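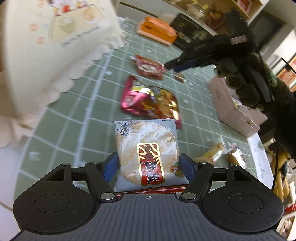
Week two of teaching snack sorting by hand, and I have opinions now. The job sounds like nothing: pick up a packet, carry it, put it down in the right spot, repeat until your wrist complains. You wear the fingers, you do the task, and the policy gets trained on what the fingers did. Flat stuff is my favorite so far. A round rice cracker in a clear wrapper, pinched between the two blue pads, is about as friendly as a packet gets — it's stiff in the middle, so the pads have something to push on. Puffy foil bags are another story and I'll get to those.

Some background if you're new here: I do demonstrations for a small project called Plunamside. We want an arm that can tidy up a table after people have been snacking at it. My part is the demonstrating. I don't write the training code, I just complain to the people who do.

First thing I had to unlearn was being fast. I'm quick with my hands, always have been, and my first batch was a blur. Thulani Ndlovu played it back for me on the big monitor and asked very politely if I was late for a train. Everything got redone at half speed.

But too slow is bad too!! If you hover over a packet while you make up your mind, the robot learns to hover. We had one version that would drift up to a bag, stop dead, and just hang there for ages. That was me. I was thinking about lunch.

So now I decide before I start. Look at the table, choose the packet, choose where it's going, and only then move. Sounds obvious typed out like that. Took me 11 sessions.

Foil bags, as promised. The fingers close, the air inside slides off to one end, and suddenly you're holding a corner. My fix is to come in at the seam and close gently, then lift a tiny bit and wait a beat before carrying. If it slips I don't throw the take away anymore. I put it down, regrab, finish. Thulani likes those takes best, the arm is going to fumble too and it needs to have seen what you do next.

We also tried remote control, for anyone wondering. There's an arm over in the Bunport room that you can drive with a pair of handles. I did one full day on it, a Monday, and went home with a headache. You can't feel anything! You close on a packet and have to guess from the screen how hard you're squeezing. I crushed so many cookies.

To be fair to the remote setup, what you record is exactly what that arm can do. With the hand-held fingers I can twist into positions the arm hates. Reaching way under something, elbow up by my ear, fine for me, impossible for it. Those takes get tossed and I get a message with a sad face in it.

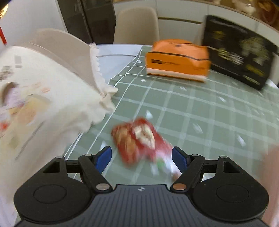 How many takes do you need before it learns one packet?

We got decent pickups on flat packets from 47 good takes, with the packet moved and turned between every one. Soft bags needed a lot more and we're still adding to them. The moving and turning matters more than the total, I think. My first set was big and useless, every packet was lying in the same place pointing the same way.

Which brings me to resetting the table, the real job. For every few seconds of demonstration there's a bunch of shuffling things around so it looks different. I used to put everything back in neat rows without noticing. Now I let stuff land wherever, overlap a little, tip over. My mother would hate it.

Tablecloths also count, apparently. We swap between plain and patterned because an earlier model (trained before my time, not my fault) did great on bare white and went to pieces the first time somebody put down a print. I've come around to liking the printed ones. Cheers the place up.

Two-handed takes are the next thing. One gripper in each hand, one clears the way while the other picks. My left hand is hopeless. It copies whatever the right one is doing about half a second later, like a kid learning a dance. Sjöberg in the afternoon group is great at it and I'm trying not to be bitter.

Tip from Sjöberg that helped right away: give each hand its own side and don't cross over unless the task really needs it. Also practice with the recording off. I'd been recording everything from the first minute and then deleting most of it, which is a silly way to spend an afternoon.

Small gripe: the trigger on my Gokby handle gets stiff toward the end of a session, and I can see it in the data. My grabs get jerky, the closing curve turns into a staircase. I stop after 2 hours now, even if I feel fine. Tired takes look tired.

Current score on the real arm, from this afternoon: flat packets good, little boxes good, foil bags so-so, and anything in loose crinkly film still a mess. It keeps grabbing a fold of the wrapper and lifting that on its own. I've got 5 ideas for tomorrow and four of them are "come in lower."

Will post how the two-handed stuff goes. Send wrist stretches.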